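Notebook, food bench
30 Jun 2023

Steamed buns, small electric pot

I write this page mostly for the colleagues who will use the pot next week, and for me, because in February I wrote too little and then I could not repeat my own result.

The pot is the white one with the knob on the front and the steel basket that sits on top. Solís wanted to know if their frozen bun can be served from such a pot in a small office kitchen, where there is no stove. The other dough, from Jemier, is still in the freezer and waits for its own day.

1. Water

I put 900 ml in the base. In the notes of February it says "half full", and this helps no one. With 900 ml the water stays below the basket and there is enough for two rounds. Please measure it with the jug and do not go by the eye.

2. Basket and paper

The floor of the basket has rows of round holes and a small raised part in the middle. A bun that stands on the raised part leans to one side, so I keep the center free. I cut small squares of paper, one for each bun. One big sheet is faster to cut but it covers the holes and the buns at the side stay heavy at the bottom.

3. Loading

Four buns in one round. They grow more than I expect every time. Between them I leave the width of two fingers, and the same to the wall of the basket. The lid is glass with a small vent near the rim, and I turn the vent away from the person who works at the table.

4. Plate and lid

The plate stands on the right of the pot and the lid goes on the left, flat on the table. I tried before to keep both on the same side and the sleeve was always in the way. On the round plate the four buns lie apart from each other, with the pleats up. If they touch, the skin tears when you take one.

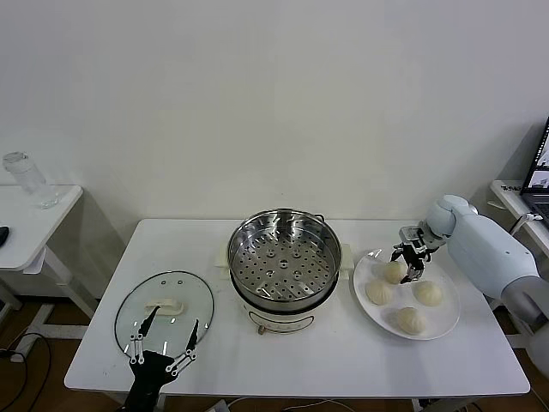 5. Weights and remarks

Four buns together before steaming: 200 g. I did not weigh them after, the scale was with the Cletel order and I got it back too late. To do on the next round.

Taste: good, the dough a little sweet. The filling is less salty than in the first box. One bun had a wrinkle on the top – I think I opened the lid too quickly. Next time I switch off and wait 2 minutes before I lift it.

Open points

– The Stukon timer rings but it is too quiet for this room. Use the one from the wall.
– The paper squares are finished, I must cut new ones.
– Descale the base before the Jemier dough. There is a white ring inside it already.
– Box number of the buns used today: 1,989. The rest of the box is on the upper shelf of the freezer, closed with a clip.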